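### 3.2 Collection of Hand-Guided Demonstrations

The demonstrations used in this study were recorded with hand-held grippers, without a robot arm present. Each operator holds one gripper in each hand and performs the task directly, at a pace that feels natural. A camera fixed to the tool records the view from just behind the fingers, and the opening width of the jaws is logged along with the pose of the tool. The approach follows the procedure first adopted at our Hernbridge site, where earlier trials with remote control had shown that operators needed long practice before they could pick up small, soft objects with any reliability.

Remote control was kept as a comparison condition. For this condition the operator sat at the Staser console and moved a pair of master handles, while two arms in the next room followed the motion. The console returns no sense of touch. Operators were allowed to repeat a failed grasp as often as they wished, but the clock was not stopped, and the failed attempts were kept in the record. A full account of the console and its control delay is given in Section 3.4.

The final set holds 342 demonstrations recorded by hand and 100 recorded by remote control. The difference in size reflects the cost of the second method in operator time. To avoid an unfair comparison, all policies reported in Section 4 as "matched" were trained on equal numbers from each condition, drawn at random from the larger set.

### 3.3 Tasks and Recording Sites

We limited the work to small personal items that are commonly left lying in a home. The list includes hair ties, wrist straps, charging cables, keys and soft cases. These objects were chosen for their physical behavior. A coiled hair tie gives way under the fingers and springs back when released. A strap may stand up, fold or lie flat, and each of these states calls for a different approach angle. Cables are thin and easily caught by accident. None of the items is heavy, and none requires more than a light closing force, so that errors in position and timing could be studied apart from errors in strength.

Recording took place in lived-in rooms in Grudport. Operators were told to leave the furniture and the background as they found them and to clear only as much space as the task required. Earlier sets collected on a bare bench had produced policies that performed well on the bench and poorly elsewhere, and we wished to know how much of that loss could be removed by changing the place of recording alone. Lighting was not controlled. The operator could switch on a ceiling light if one was available, and shadows cast by the tools were accepted as part of the data.

Two-handed tasks received particular attention. In the sorting task, the items are placed in a shallow box, and the operator works on different items with the left and right grippers. Either hand may move first. The written instructions required only that both tools remain above or inside the box while a grasp was being prepared, and that neither tool be used to push an item toward the other. Figure 3 shows the two tools at work over a green-rimmed box, one at a pink spiral hair tie and the other directed toward a black fitness tracker band.
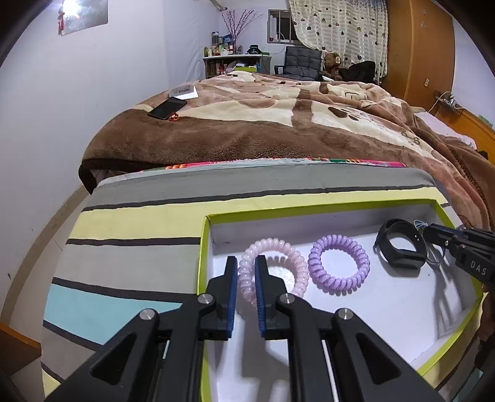 *Vol. 2, No. 3*

**Figure 3.** Two-handed sorting of small items, seen from the camera on one of the hand-held grippers. A second gripper reaches in from the right. Light-blue cables lie beside the band.

The view in Figure 3 also makes clear a difficulty that affected the later labeling. When the tool is close to its target, a finger can hide part of the object. The right finger here overlaps the left portion of the pink coil, and the point at which contact would be made cannot be judged from the camera alone. We therefore did not ask the annotators to mark contact from single images. Contact was instead estimated from the jaw width signal, using the first moment at which the closing speed fell below a fixed share of its peak - a simple rule, but one that agreed well with a check made by hand on a small part of the data.

A second difficulty concerns the other tool. In a two-handed recording, each camera may see the opposite gripper enter and leave the view. An early version of the policy treated the second gripper as part of the background and reacted badly when it was absent or when it arrived late. Raphaël Carré proposed that the relative pose of the two tools be given to the policy as a separate input, and this was adopted for all experiments reported below. The change removed almost all of the hesitation seen in the first trials, although some remained when both tools approached the same corner of the box.

Operators received a short written guide and one practice session. The guide asked them to begin with both jaws open, to avoid stopping in the air without need, and to lift each item clear of the box floor before moving sideways. It did not state where on the object the fingers should close. We considered fixing the grasp point and decided against it, as the variety of grasps chosen by different people was itself of interest. Most operators settled on a preferred grasp for each item within a few attempts and then kept to it.

Recordings were rejected under two conditions: loss of tool tracking during a grasp, and departure from the written order of the task. A dropped item was not a reason for rejection, provided that the operator recovered it with the same tool. The rules for rejection were agreed with our partners at Roussel and fixed on October 18, 2019, before any policy was trained. No recording was added to or removed from the set after that point.

### 3.4 Remote Control Console

The console used for the comparison condition consists of two master handles mounted on a fixed frame, a foot switch and a single display. The foot switch disconnects the handles from the arms, which allows the operator to return to a comfortable position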